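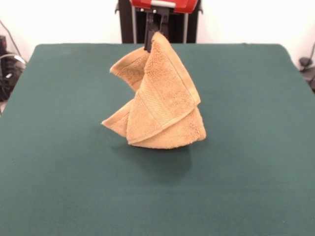
Folding the Gorkley Towels: Project Report
Ji-hoon Son
September 30, 2022

I chose towels for my household textiles project because my grandmother folds them beautifully and I never could. Mine always came out fat on one side, with a corner poking out like a tongue, and she would quietly take them off the shelf and do them again. So this was partly a piece of coursework and partly (I admit it) a chance to get better at something that had bothered me since I was small.

The question I set myself was a simple one: does it matter how you pick a towel up before you fold it? I worked with bath towels of the Gorkley type, which are terry all over except for a flat woven band near the ends. I made 259 folds over 7 sessions, half of them starting from one corner and the other half from two corners along a short side, though with an odd total one side got an extra turn, and it was the single corner.

A towel held by one corner is a lovely thing to look at and a nuisance to fold. The cloth doubles over itself in layers, the other corners stick out wherever they please, and the woven band ends up running across the bundle on a slant. I came to rely on that band a great deal. The loops on terry all look alike, but the band is smoother, and once I had found it with my thumb I could follow it along to the edge and then down the hem to the next corner.

Starting from two corners was quicker, as I had expected, and the stack was neater too. What I hadn't expected was how much the table mattered! If I lowered the towel slowly, so the bottom hem touched first, it lay down almost flat by itself. If I dropped it, I spent ages smoothing.

I counted 63 folds that had to be done over, most of them in the first two sessions and nearly all from the single corner. My tutor asked whether I was simply getting better with practice, and that is a fair point which I can't fully answer. I should have mixed the two methods more evenly from the start. Next March I would like to try again with hand towels, and with my grandmother doing half the folding, if she will agree to be timed.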